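Home Chores Reading Group, August meeting, upstairs at the Gachanja library

Chair: Sharon Ogola. Notes: Wafula Langat. Apologies from the Brollport members, who had trouble with the bus.

## 1. Last month's notes

Agreed with one fix. The towel trial at Jallell ran for 3 weeks, and the notes had it down as days.

## 2. Can machines do the laundry yet?

Sharon opened with the Jallell results and was clearly delighted with them. Their arm folded 100 hand towels in a row, all the same size, all laid out flat for it, and it dropped only 3! A year ago the same setup couldn't find a corner. Wafula asked how it did when the towels came straight out of a basket. Much worse, Sharon said, and slower too, but it did finish the pile.

Long talk on why cloth is so hard. A mug keeps its shape when you grab it and a blanket doesn't, so the machine has to look again after every move. Several people felt shops will get there before homes do, with stock folding first (same shirt, same table, good light). Sharon disagreed and thinks plain tidying at home, picking soft things up and putting them down somewhere sensible, is closer than we assume. Good argument on both sides - we ran over by a quarter of an hour and I didn't mind a bit.

## 3. Shop floor

Wostden's stock room has a machine that moves bins from the back door to the shelves. It has made 3562 trips. Staff like it, but still unpack every bin by hand. Wafula to ask whether we can visit.

## 4. Bedrooms

Talk moved to beds, which everyone agreed are a lovely test. The surface gives, it slopes at the edges, and patterned bedding can make it hard to tell a fold from a stripe. Red on red is a nice tough case.

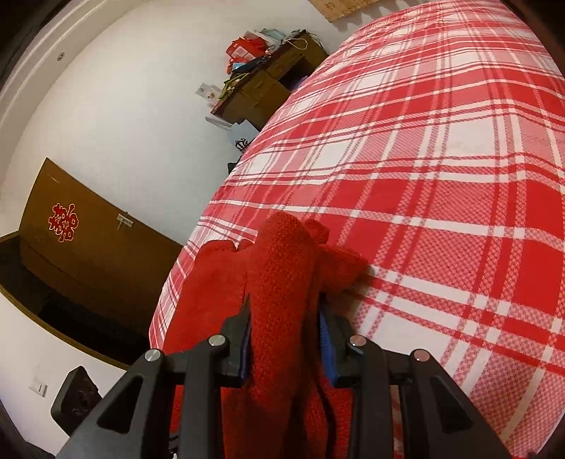
## 5. Practice clips

Jallell says it has 3000 short clips of people handling cloth and would like more fleece and knitwear. Sharon will write and ask which sizes they're short of. Wafula offered his whole sweater drawer.

## 6. Next meeting

Same room, 6:30 p.m. Topic is dishes, loading only. Sharon to bring the Jallell charts again, printed larger this time.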